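Can a robot do my washing yet?

My dryer died in September and I have been hanging everything in the spare room, which gives you a lot of time to think about laundry. I had also just finished reading yet another article promising a housekeeper robot for the price of a used hatchback. So I spent a few evenings watching demo videos and reading what I could find, and I asked a couple of people who know more than I do.

The short version is no, not the way you or I mean it.

Start with what works. Vacuuming works, more or less, if your floors are clear and you don't own a rug with tassels. Mowing works on a flat lawn. My neighbour Wojciech Kozłowski has had an Iltier mower for 3 summers and has only fished it out of the garden bed a few times. Those machines do one job on one surface and they don't have to pick anything up.

Picking things up is where it gets hard. Danica Malý used to work on packing lines at Branarach, where they had arms that could move cartons all day without a fuss. She told me the trouble began when they tried them on soft goods. A carton is the same shape every time. A T-shirt is a new shape every time you put it down, and half of it is hidden under the other half. They ended up keeping people on that station and using the arms for stacking.

A house is mostly soft goods. Sheets, towels, socks, the dog's blanket, the bag of bread. I went through my own day on Thursday and wrote down the chores as I did them, and very few involved anything box-shaped.

The approach a lot of labs seem to have settled on is to have people do the job first, using the same kind of gripper the robot has, and record it over and over. Then the software learns from the recordings. I had pictured white coats and glass walls. The rooms look more like a share house with better lighting, with beds and washing machines set up beside the desks.

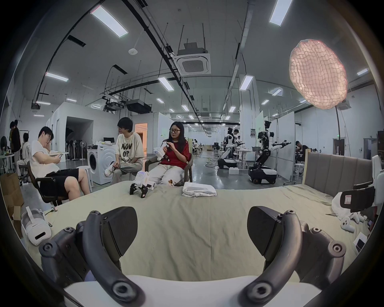 A gripper over the bed, with a folded white cloth on the sheet and a washing machine at the back.

What struck me was how ordinary the work is. Somebody has to fold the cloth, and then somebody has to mess it up and fold it again. Danica's friend Ľudovít Ondrejka did a stint of this for a small outfit called Kováčik. His best day was 241 towels. He said his forearms were sore for a week and he still can't fold a towel at home without thinking about which corner goes first.

Whether all that folding adds up to a robot that can do my spare room, I don't know. The folding videos I watched were impressive, but the towel was usually placed flat on a clear table before the robot began. Nobody's laundry arrives like that. Mine comes out of the machine in a rope with a sock inside the fitted sheet. I also noticed a lot of the clips were sped up, with the multiplier in small type in the corner.

Making a bed looks harder again. You have to get to both sides, pull against something that slides, and notice when the far corner has popped off. I can barely do it on my own with a king fitted sheet.

Then there's the cost. The cheapest arm I could find a price for was an Amus kit at up to $3000, and that was without a base to move it around, so it would sit on the bench and wait for me to bring it things. I can hang a lot of washing for that.

I'll look again in a year or 2. In the meantime the repair place says the part for the dryer is on back order, and I've bought a second clothes rack.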